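Category: Conversations > Research Methods > Manipulation

We use cookies to remember your reading preferences. Accept all / Manage choices

Leaving the mess in: Nest Kemeys on teaching robots to tidy a desk

Nest Kemeys wanted to talk over tea, and by the time the tea was poured we were already well into binder clips. Kemeys has spent most of the past year at Iltetti, a small manipulation lab, working on a method the group calls Stukeo, and has the slightly dazed good humor of a person who has watched the same set of keys get picked up more often than is healthy.

The idea behind Stukeo is easy enough to say. When you teach an arm by demonstration, an operator guides it through a task and the cameras record everything, and then a model learns to go from what the cameras saw to how the arm should move. The usual habit is to clean up those recordings before training. Short hesitations are trimmed, failed grasps go in the bin, and any stretch where the wrist camera was moving too fast to give a decent picture gets dropped.

"I did that for years," Kemeys says. "I was very proud of my trimming, I had a whole script for it. And then we'd put the policy on the arm and it would go beautifully toward a clip, miss by the width of a fingernail, and just sort of hover there like a guest who's forgotten your name. It had never seen a miss. I'd thrown them all out!"

So the group tried leaving things in. They collected 418 demonstrations of small desk-clearing tasks, and trained one policy on the trimmed set and another on the whole untidy lot. The difference in Stukeo is a small extra score, learned alongside the policy, that tells it how far to trust each camera at each moment. When the wrist view smears, the fixed view carries more of the weight, and when the hand slows down over an object the balance swings back again.

"People hear that and think it must be complicated," Kemeys says, "and I always feel a bit of a fraud, really, because the extra piece is tiny. You could explain it to my mother. I have explained it to my mother — she said it was what she does when she takes her glasses off to thread a needle."

Desks were chosen on purpose. Kemeys had worked on kitchen tasks before, and found cups and bowls too forgiving. Small stationery is thin, shiny and fond of lying at awkward angles, and keys are worse, being several stiff things joined together by a ring, so that pulling on one moves all the others.
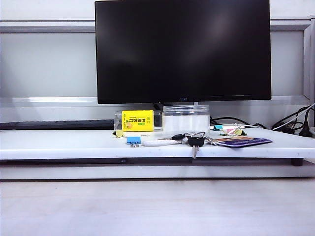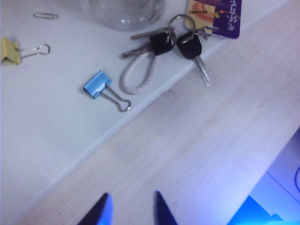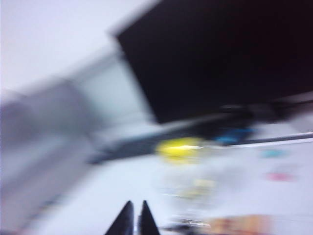

Views from the desk task: the first from the fixed camera, the other two from the wrist.

"Keys were my idea and I've been apologizing for it ever since," Kemeys says. "With a clip you can decide where to grab and you're mostly right. With keys you decide where to grab, and then you touch them and the whole question changes, and you have to decide again. I find that lovely, but I'm in a minority."

The comparison itself was done plainly. Each policy got 100 attempts on layouts it had not been trained on. The trimmed policy finished 57 of them and the Stukeo policy finished 71, a gain of 14 attempts that Kemeys is pleased with and also careful about. Most of the improvement came on second tries, where the first grasp had slipped and the arm went back for another. On first grasps alone the two were close to even.

"That was the part I liked best, and it was the part a reviewer liked least," Kemeys says. "They wanted to know why we weren't better at everything. Well, we didn't do anything that ought to make us better at everything. We kept the bits where it goes wrong, and it got better at things going wrong. I'd have been suspicious of any other result."

A group at Kaczmarczyk has since tried the same training on its own arm, with a different gripper and a much darker room, and saw a smaller gain. Kemeys spent a good part of June on calls with them, going through recordings side by side. The present guess is that the trust score had learned something about Iltetti's lighting as well as something about motion, and the fix may be as dull as collecting at more times of day.

There are other worries. Four operators recorded all of the demonstrations, and they hesitate in different ways. One circles above an object before coming down, and for a while the policy circled too, even over things it could have grasped straight away.

"We could spot whose habit it was immediately," Kemeys says, laughing. "You'd see the arm do this little loop and everybody would turn and look at the same chair. It's rather sweet, but it costs you a couple of seconds every time, and I'd like those seconds back."

Next comes a longer collection at Darnby, with new operators and drawers that have to be opened first. Kemeys plans to keep every recording from the start, including the ones where the operator gives up, and has asked for a much bigger disk.

Back to top | Contact the editors | Copyright, all rights reserved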